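**Floor tape – keep it or pull it?**

**Stukari** – 5 Jul 2024
our rule sheet says no marks in the work area during trash pickup runs. I think thats wrong. Tape gives you a fixed reference, resets go faster.

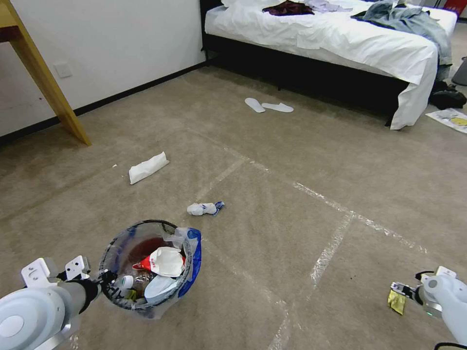

and clear tape on carpet barely shows anyway. Bin stays put for the whole run, litter gets moved every 20 runs. Thats the rule I'd write.

**Petchrat**
Disagree. Policy learns the tape. Pull it up in June like we did and see what your numbers do

**Stukari**
did you retrain or just test?

**Petchrat**
just test, 300 runs

**Truduton**
then write down wich runs had tape and move on – rule 2 already says log the room setup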